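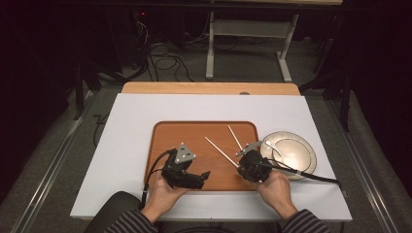

My first season as a scorer

In July I agreed to keep the score book for our cricket club, Skemier. I had played only eight matches in my life and my knees did not want a ninth, so Kristof Van Wijk, our captain, gave me a pencil and a very thick book. He told me it is easy. It is easy for the first two overs.

Cricket was not a sport of my childhood. I learned it from the radio and from colleagues at Wultix, who argued about it every lunch. I knew what is a wicket and what is a maiden, but I did not know that a leg bye goes in one column and not in another. In my first match, against Le Goff, my total was 132 and the other scorer had 135. We sat for a long time after the tea and compared ball by ball. The mistake was mine - I had missed a no-ball and the two runs that came with it.

Now the winter is here and I am copying everything into a clean book. The team made 1,179 runs in the part of the season I scored, and we gave away 1,035, so on paper we should have won more than we did. Most of our runs came in two matches against weak bowling. In the close ones we lost wickets early and then everybody became afraid to hit the ball.

I would like to see us run better between the wickets next season. I wrote "run out" so many times that my handwriting for it became very nice. Kristof wants indoor practice at the Plultia hall before spring, and I will go also, with the book. I still have to learn how to draw the bowling analysis without using the eraser.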